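## Bench review: the Fereck two-arm cloth kit
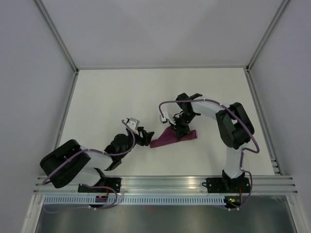
Fereck sells the kit as a complete cell for fabric handling: two arms, two grippers, a framed enclosure and a license for the Wukitar control software. We had one on loan through most of November. Readers who saw the short notice in the last issue asked for more on setup time and on how it copes with soft goods, so this item sticks to those two subjects and the price.

Assembly took one person a working day. The arm bases bolt to the front rail, and their position along it is free until the clamps are tightened. Do this before running calibration. We moved the right base afterward to gain some reach and had to repeat the whole routine, which costs 25 minutes per arm. The manual mentions this on page 60, well after the calibration chapter.

Cable routing is left to the buyer. The lead to each wrist module runs on the outside of the arm, and the length of the slack loop matters. Too short and it pulls at full extension; too long and it can drop into the work area when the elbow folds. Esko Toivonen, who did our installation, settled on one loop past the elbow and a second at the base, and had no snags after that. Fereck supplies no clips. We would like to see a dozen in the box.

**Software.** Wukitar records a task by hand guidance or from a leader device (sold separately), then replays or trains on the recordings. The interface is plain and fast. Export works. Import of recordings made under the previous version failed for us on every attempt, and support confirmed that it is a known fault.

**Results.** We ran a single task: pick up a small cloth lying in any position, flatten it, fold it once. A run counted as complete if the folded edges met within 15 mm. Over 161 runs, 137 were complete. Of the 24 failures, most came from the same cause – one gripper pressed the fabric against the tabletop and bunched it instead of taking a single layer. Lowering the approach height by 2 mm made this worse. Raising it by the same amount led to missed grasps. The fingers supplied have a blunt tip, and we suspect a thinner one would help more than any further tuning.

Heavier cloth did better than light cloth. Knit fabric did worst, as it stretches when both arms pull and then springs back out of line. Indira Kaimal repeated part of the test with the enclosure lights at half power and found no change worth reporting.

**Noise and upkeep.** The arms are quiet enough to work beside. After three weeks the left wrist had developed a slight play, cured by tightening two screws. The tabletop marks easily and should be wiped with a damp cloth only.

**Price and alternatives.** The software license is 1,419 dollars a year per cell, with the first year included in the hardware price. Bortolotti offers a comparable cell with better fingers and closed cable channels, but it ships without the enclosure and its delivery time is currently four months. Nellar rents a single-arm version by the quarter, suitable for pick-and-place work and of little use for folding.

**Verdict.** Suitable for a lab or a small finishing shop that wants to try two-arm fabric work and has someone on hand who can handle a hex key and a config file. For production use, wait for the revised fingers, which Fereck lists for the spring. Our settings file and the full run log are available to members from the usual address.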